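About Matar Pantry Room

We teach people how to keep a pantry — how to stock it, stack it and find things in it again. Lama Abu Hammour and Suha Hattar opened our doors in Anedley with 2 shelves and a great deal of canned fish, and we have been fond of canned fish ever since.

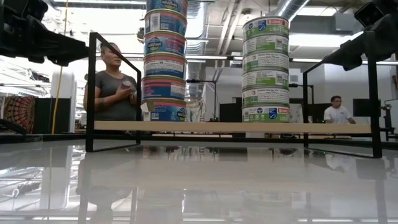

Anedley, May 17, 2019

We like to start newcomers on tuna, Wild Planet in one pile and Bumble Bee in the other, with a good gap left between them. Like goes with like (Suha would happily talk about this all afternoon), and a plain light-wood board on black metal ends is all the furniture you need. The labels are worth a slow read, too, small print and all.

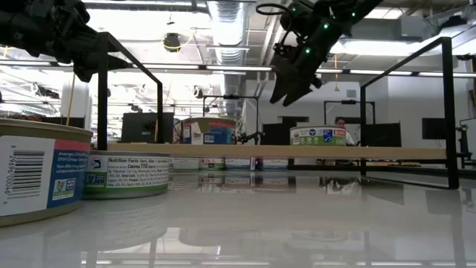

What we teach

Our pantry course runs 4 weeks, and Pavithra Venkataraman leads most of it, with Fergal Flanagan lending a hand on the heavier shelves. Wide cans, narrow cans, tall ones, flat ones — everyone brings a few from home.
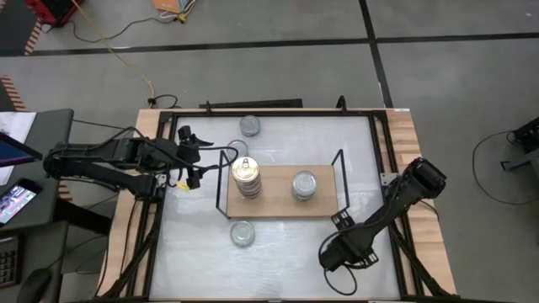

Small kitchens are where our hearts are. Most of the families we meet have one cupboard and one counter, and we would much sooner help them use those well than sell them anything. A low rack earns its place even when it's only partly filled, with a tall stack at one end, a single can at the other and a few more left out on the tabletop. Come by and try it with your own cans!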